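Skeltow Shelf-Top Paper Holder, six months in

I rent, so my standards for bathroom hardware are low. It has to stay up and it has to come off again without taking the plaster along. The holder that came with the apartment did neither. It was a spring bar from some earlier civilization, and it fired itself across the room every time I changed a roll.

The Skeltow is a black rectangular box of a thing with a flat shelf on top. It cost me $25, which felt like a lot for something whose main competitor is the toilet tank. 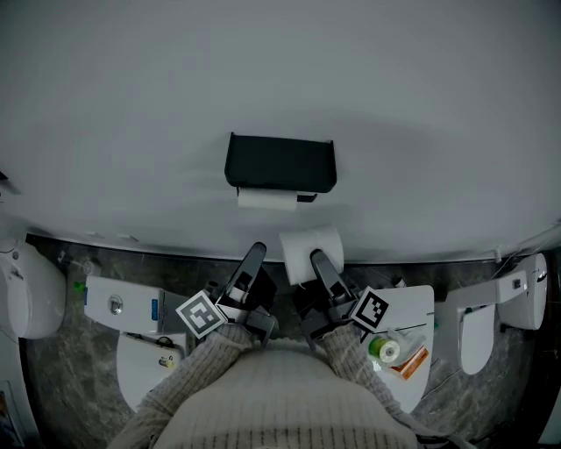 Putting it up

There are 4 screws in the bag, plus an adhesive plate for people like me who are scared of their landlord. I used the plate. The instructions say to wipe the wall, press for a full minute and then leave it alone overnight. A minute is a very long time to stand pushing on a wall with nothing to read.

I did it wrong the first time (crooked, by enough that guests would have been polite about it) and had to peel it off and start over. Skeltow includes one spare adhesive sheet, so they have met their customers. Since October it hasn't budged.

The shelf

I bought it for the shelf. The listing says it is meant for a phone, and it does hold a phone. Mine also holds a Prosard candle I have never lit and, during one bad week, a bowl of cereal. The edge has no lip, so anything round will leave when it feels like it. I would have paid another dollar for a lip.
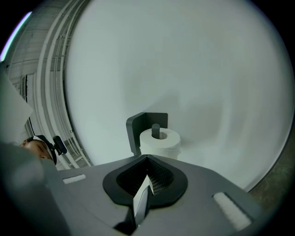
Gray body, black opening, white pads on top.

The paper question

Cheap rolls are fine. Trouble starts with the big ones. I had stocked up on Wistevard's giant size, having done the math on price per sheet like the thrilling person I am, and a new one rubs against the back of the holder. For the first day or two you get one square at a time, torn on the diagonal. After that it spins freely and you get 7 squares whether you wanted them or not. There is a happy period in the middle that lasts until lunch.

Spares don't fit anywhere on it. They live on the floor or the windowsill, the same as they always did.
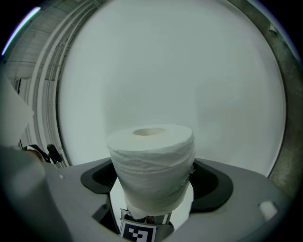

A roll with its outer layers loose and wrinkled.

Compared with the others

My sister has the Gautam, which is chrome and has a hinged arm. Changing the roll on hers takes one hand and no swearing, and if that is all you care about, get the Gautam. It shows every fingerprint, though, and there's no shelf, so you are back to balancing your phone on the sink like an animal.

The finish on the Skeltow has held up. Dust shows on the black more than I would like. A damp cloth takes care of it, on the rare occasions when one is applied.

Rating: 4 out of 5. I took a point off for the missing lip, and I'd buy it again, preferably on sale.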